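Trarneo bench notebook
June 2020
Entry by Fotini, with bits from Tullio where marked

I have been putting off writing this up all week, partly because I wanted to be able to say the grasp planner was finished and partly because my handwriting in the paper book got so bad on Thursday that Assunta asked whether it was Greek (it wasn't, it was a list of joint limits). So it all goes in here, typed, and I'll try to put things in the order they happened, although a couple of them overlapped and I may have one or two backwards.

Where we stood at the start: the segmentation node was handing over clean masks for single objects, the planner was taking the mask, fitting a box to the depth points inside it and choosing a palm pose from the box, and everything downstream of that was the same old code Sandro wrote in November. It worked nicely for anything chunky. For thin things it was poor, and it was poor in a way that took me two days to pin down, because the logs looked perfectly healthy the whole time. Every stage reported success. The hand would go down, close, come up, and have nothing in it.

My first guess was the table plane. We fit it once at startup and then subtract everything within a few millimeters of it, and I was fairly sure a card or a packet was being subtracted along with the felt. I dumped the clouds and yes, that was happening, but only in patches, so what remained was a ragged strip along one edge of the object. The box fit was then perfectly happy to wrap itself around the strip. I lowered the threshold, which brought the packets back and also brought back a fuzz of stray points off the felt, and then the clustering went sour. Round and round like that until Fulvio came by and asked why I was using depth for flat things at all when the color mask was so good. I had no answer for him! I went and made tea.
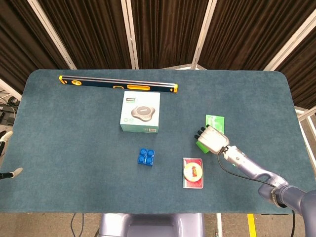
The planner now has two ways of building its object model, and the mask decides between them. If enough depth points inside the mask survive plane removal, we fit the box as before. If they don't, we take the mask outline, project it straight down onto the table plane, and give the result a small default thickness. The layout on the felt is a decent workout for both branches, with the speakerphone box standing up tall at the center and the light-green card lying flat just above the bright green thing that the hand is over. Those two greens are also why I stopped trusting the merge step. It was joining neighboring masks whenever their average colors were close, and under the hand, where half the object is hidden by the palm, it would quite cheerfully glue the visible part of one object onto the other. Merging now wants the depth to agree as well, and if the wrist is anywhere near the mask it doesn't merge at all. A blunt rule, but I can live with it.

The level is its own little story. It is long, it's mostly dark navy, and the yellow parts are bright enough that the segmenter wanted to call them separate objects. For a while we had a planner that believed in a handful of small yellow items lying in a very neat line. Tullio fixed this with a collinearity check, and I'll let him explain it.

Tullio: It's less clever than she makes it sound. Take every small mask, look for others whose centers fall along the same line within a tolerance, then check whether the height between them stays above the plane. If it does, they're probably one thing and I join them. Parameter is called bridge_gap and it lives in the perception config, next to the plane threshold. Please don't set it above 13 cm. I did, and it tried to bridge things that had nothing to do with each other.

Back to me. Clear plastic is still open. The packet with the red-tinted tray has a cover that the depth sensor mostly looks straight through, so the points inside its mask land at two different heights and the box fit splits the difference, badly. I've put in a test for that (if the heights fall into two clumps, use the upper one and raise the uncertainty flag), but I haven't convinced myself the flag gets read by anything. Sandro thinks the approach controller drops it. I need to look.

On timing. I profiled the whole chain from image in to trajectory out, and the new branch costs next to nothing. The real cost is the collision check between the two arms, which I'd assumed was cheap because the left one is so often just sitting there at its own side of the table. The checker doesn't care, it tests every pair of links at every waypoint regardless. On one bad plan I counted 3,508 checks, of which I'd guess the great majority could have been skipped with a plain distance test first. Assunta has a bounding sphere version half written on her branch (nulstead-spheres, named after the place she was on vacation when she thought of it) and I'd like to get that in before we touch anything else in the planner. With her version the same plan came down to 2,710, and she says there's more to be had once the spheres are fitted properly to the forearm instead of being eyeballed.

Something small that ate an entire afternoon and that I want on record so it doesn't eat anybody else's: the planner and the controller were using different wrist frames. They agreed on the origin and disagreed on the rotation, by a quarter turn about the approach axis. For a roughly square object you would never notice. The blue toy brick, fine every time. Anything long and the fingers come down along it and not across it. I've deleted the old frame from the robot description entirely, so if your own script dies at startup complaining about wrist_tool_old, that's me, sorry, change it to wrist_tool and you should be all right.

I also changed how we log. Each plan now writes the mask, the chosen branch, the fitted box and the final palm pose into one record, and the replay viewer can step through them without the robot being on. The log keeps up to 1,000 plans before it starts overwriting. Fulvio would like it to keep everything forever, and Fulvio is welcome to buy the disk.

Still to do, in no special order:
trace the uncertainty flag through the approach controller (me, with Sandro)
merge the sphere checker once the forearm is fitted (Assunta)
refit the table plane between runs and not only at startup
default thickness should come from the config, it's hard-coded in two places right now
bridge_gap needs a unit in its name, Tullio, please
write a replay test for the wrist frame business so it can't creep back in

Sandro wants the two branches explained on one page for the Drendent people before they pull our next release. I said I'd draft it from this entry, so if anything above is wrong, write it in underneath and put your initials on it.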